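Toy tidying, and what it says about the rest of the house

I have been asked often enough whether a machine can do the tidying yet that I have decided to write the answer down once. I work on picking and placing. Before Mullaron I spent three years on a packing line in Dunstan, so I have some feeling for how people do this work when they are paid for it and bored.

The chore is putting toys away. Three wooden or wood-sized things on a table, one basket, everything to end up in the basket. A child of two manages it, with complaints. It is a fair stand-in for a good deal of housework, as so much of housework comes down to picking up an object that is in the wrong place and letting go of it in the right one. 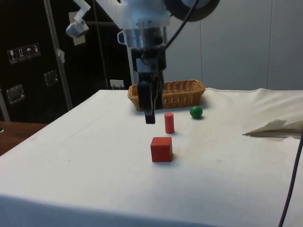 Cube, cylinder, ball and basket, on the cloth.

The cloth matters more than the shapes. On a bare bench the height of the surface is one number and you can hard-code it. On cloth it changes wherever there is a wrinkle, and it changes again when a fingertip drags. We could iron it and pull it tight. I have argued against doing so on the grounds that no one at home lives on an ironed surface.

Of the three, the cube is the easiest. It has flat sides, it doesn't roll, and if the fingers close slightly off-centre it turns to suit them. The cylinder is fine as long as it is standing. Knock it over and the problem becomes a different one, as it will roll along one axis and not the other, and the arm has to line its fingers up across the long side. The ball is small and has to be approached from directly over the top. Come in a few millimetres to one side and the first finger to touch it pushes it away.

Then there is spacing. Most of the failures in our October batch came from neighbours, with grip strength a distant second. The fingers need room to open on both sides of the thing they want, and toys that have been dropped by a child tend to sit against each other. A person nudges one aside with a knuckle without noticing. The arm has to be taught to nudge, or it has to pick in the right order, and at present it does neither with much conviction.

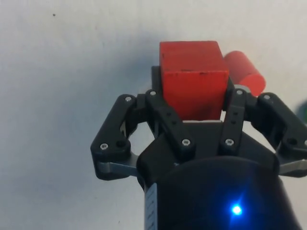
Paora Halliday wrote to me after the last post to say that I was being too gloomy. In the Vunstead warehouse they have had arms clearing mixed bins for a good while, Paora says, and the arms miss plenty, but a miss costs a few seconds and they simply go again. Why hold a household machine to a higher standard than that?

It is a reasonable objection and I have two answers. The first is that a warehouse arm has a fence round it and a person at the end of the aisle who sorts out whatever lands on the floor. The second is that retries are only cheap when a miss leaves things more or less as they were. A missed ball goes under the sofa. A missed mug is two pieces of mug. The bin has walls, and the walls do a lot of the work that we credit to the software.

Where I agree with Paora is on speed. People fret about it and I don't think they need to. If a machine took 10 minutes over a job I can do in one, and did it while I was out, I would not care in the least. I care about how often I come back to find it stopped and waiting.

So I keep count of interventions, meaning the times a person has to step in.

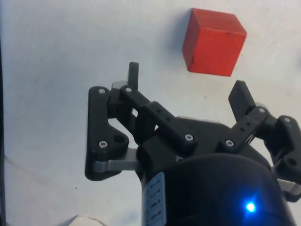
A run of 200 picks is enough to tell you that something is badly wrong. It is not enough to tell you that something is right. For that I would want 2,000, with the objects put down by someone who isn't trying to be helpful, and with the lamp moved now and then. Anatole Royer thinks the lighting is a side issue. I think a hard shadow beside a small object has cost us more than he allows, and we have agreed to run it both ways.

For those who only wanted the short answer: a few known objects, on one table, into an open basket, yes, with someone in the building. A child's bedroom, no. Laundry I would put further off still, whatever the promotional films show, as a sock has no fixed shape to aim at. Shop-floor work of the dull sort, loading parts that are all alike into a tray that never moves, was solved long ago and gets none of the attention.

The next job is the Umley set, which has the same basket and softer toys. I expect the grip settings to need redoing from scratch. I'll post the intervention counts when I have them, with the bad runs left in.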